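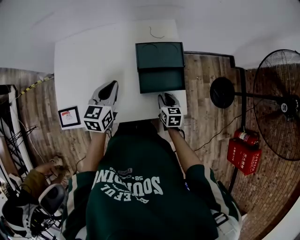

白い机と、深緑のスウェット。

連休の最終日になった。2024年5月6日月曜日、振替休日。どこにも出かけず、冬物と春物の入れ替えをして終わった。毎年やっているのに毎年段取りが悪いので、今年は何をどうしたか書き残しておく。

まず、出した服が多すぎた。押し入れの衣装ケースと、ベッド下の引き出しと、玄関横のフックにかかったままの上着を全部居間に集めたら、床が見えなくなった。数えたら34着あった。靴下と下着は入れていない。一人暮らしでこの数はどうなのかと思うが、平均を知らないので何とも言えない。

分け方は去年と同じで、着る、しまう、手放す、保留の四つ。保留を作ると減らないとよく言われるけれど、自分の場合は保留がないと作業が止まる。去年の保留は紙袋ひとつ分で、今回開けてみたら、入れたことすら忘れていたものがほとんどだった。これはそのまま手放すほうに回した。
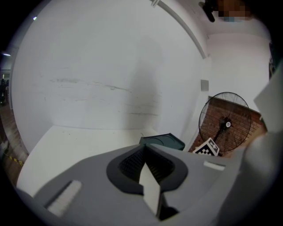

困るのはいつもスウェットである。厚手のものは五月に入ると昼間は暑い。かといって朝晩はまだ着るし、雨の日は一日中着ていたりする。去年は四月の終わりに全部しまって、結局ケースから引っ張り出した。今年は裏起毛だけをしまい、裏毛のものは二着残すことにした。裏毛というのは、内側がタオルのようなループになっている生地のこと。起毛のほうは毛羽が寝てくるとあまり暖かくないので、一着は今季で終わりにした。

洗い方も少し変えた。プリントの入ったものは裏返してネットに入れ、水温は上げない。乾燥機にはかけない。これまで面倒で全部一緒に回していたら、胸のロゴが細かくひび割れてしまった服がある。Zukettiという通販の店で買ったパーカーで、値段は3,045円だった。三年着たので元は取れている。ただ、ひび割れたプリントは洗うたびに粉のように落ちて、ほかの服につく。黒いTシャツに白い粒がついているのに気づいたときは、何の汚れかしばらくわからなかった。

洗剤は前からWirarowの液体を使っている。香りがほとんどしないところが気に入っている。近所の薬局に置かなくなったので、今回は隣駅まで買いに行った。詰め替え用が値上がりしていて、187円高かった。二袋買って帰った。重かった。

干すのは二日に分けた。土曜に薄手のもの、日曜に厚手のもの。ベランダの竿が一本しかないので、厚手はフードと袖が重ならないように間をあけると四着で埋まる。脇の部分がいつも最後まで湿っている。裾のほうを持って逆さに干すと早い気がするが、襟が伸びないという利点のほうが大きいかもしれない。日曜は風があって、夕方には取り込めた。

手放すほうは、近くの古着店Jandoに持っていった。連休中なので混んでいて、番号札をもらってから四十分ほど待った。値段がついたのは七着で、合計は昼食代くらい。つかなかった分もまとめて引き取ってくれたのは助かった。待っている間に店の中を見ていたら、アメカジ風の大きな文字のスウェットがずいぶん多かった。背中にも胸にも英字が入っているもの。自分が学生のころにも流行っていたので、戻ってきたのだと思う。一着手に取って、しばらく迷って、棚に戻した。減らしに来て増やすのはさすがにどうかと思った。

しまうほうは、たたんでケースに入れた。去年までは立てて詰めていたが、厚手は立てると上が崩れるので、今年は横に重ねた。下から重い順。防虫剤は上に置く。ケースのふたに、中身を書いた紙をテープで貼った。去年は「冬」とだけ書いてあって、何の役にも立たなかったので、今年は「裏起毛、セーター、厚い靴下」まで書いた。

残った上着は三着。春のコートはもう出番が終わりそうで、しまうには少し早い。玄関横のフックに戻した。要するに最初の場所である。

夕方、駅前のNyamweyaでコーヒー豆を買って、帰ってから居間に掃除機をかけた。服の毛羽がかなり落ちていて、途中で一度フィルターを掃除した。

次の入れ替えは9月の終わりの予定。それまでに竿をもう一本買う。ベランダの金具が二本分あるのは確認した。長さはまだ測っていない。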